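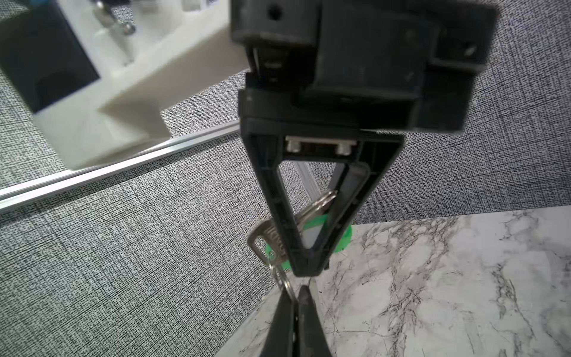 Photo: Gyula Győri

Order 858

My first week at the Kocsis drive-thru I learned there was a menu behind the menu. You wouldn't find it on the board or in the training binder. It lived in the heads of maybe four people, and one of them was a fry cook named Jorkov who would not tell me anything.

"You're too new," he said, and dropped another basket.

I was nineteen and I thought this was the most exciting thing that had ever happened to me (it kind of was, I'd spent the whole summer watching my cousin's gerbils). So I started listening. When the regulars pulled up I'd turn my headset way up and wait for somebody to say something weird. Mostly they said no pickles. One guy said no pickles and then asked me if I was happy.

Then in December, right before close, a station wagon rolled up to the speaker and a woman's voice said, "I'll take a Trardale, please, and a small root beer."

I looked at my screen. I looked at it again like maybe a Trardale button had grown in there overnight.

"A Trardale," I said.

"With the onions inside," she said. "Inside, hon. Last time they were outside."

I took my headset off and leaned back through the window to the kitchen. "Jorkov! Lady wants a Trardale!"

You know how in a movie the piano player stops? We didn't have a piano, but the milkshake machine shut itself off right then, I swear to you. Erska came out of the office with her reading glasses pushed up in her hair. Erska was the night manager and she never came out of the office for anything. She'd once done a whole grease fire by phone.

"Who's asking?" she said.

"Station wagon."

"What kind of onions?"

"Inside."

She and Jorkov looked at each other for a long time. Then she washed her hands all the way up to the elbows, like a surgeon, and tied on an apron I'd never seen before. It was yellow and had a burn on it the shape of Ohio.

"Ring it as 858," she told me. "Go on, type it in."

I typed it in. The screen thought about it and said $8, and under that, where the name of the sandwich should be, there was only a blank line.

I'm going to try to tell you what they made, but it went fast and Jorkov kept standing in my way on purpose. There were two fish fillets, I know that, and a hash brown that had to come out of the breakfast freezer, which was locked, so Erska opened it and said a word in her grandmother's language. There was apple pie filling. There was definitely apple pie filling! Jorkov cut a slit in the hash brown with the corner of a spatula and Erska spooned the onions in, and he closed it up again so gently I had to look away. They put the whole thing on a toasted bun upside down, so the heel was on top. It smelled like Thanksgiving at a bait shop. I wanted one more than I've ever wanted anything.

The wagon came around. The woman was about my mother's age, in a big tan coat, and she didn't open the bag or check it or anything. She held it on her lap with both hands.

"Is she still back there?" she asked me.

I said who.

"You tell her they were always better inside," the woman said. "Tell her I said so." She gave me a hundred and wouldn't take the change, and I'm standing there with a 100 hanging out the window in the cold, saying ma'am, ma'am, and she drove off over the curb.

When I turned around Erska was already out of the apron. I gave her the message. She didn't say anything for a minute, and then she said, "Sixteen years it took her," and went into the office and shut the door. I could hear her laughing in there, or something close to it.

Jorkov turned the milkshake machine back on. He scraped the grill down, the whole thing, twice. Then he reached under the heat lamp and slid a little wrapped square across the steel to me.

"There was one fillet left," he said. "Onions are outside. You're still new."

I ate it standing up next to the mop sink with my headset around my neck, and a guy at the speaker kept saying hello, hello, is anybody there, and I let him say it.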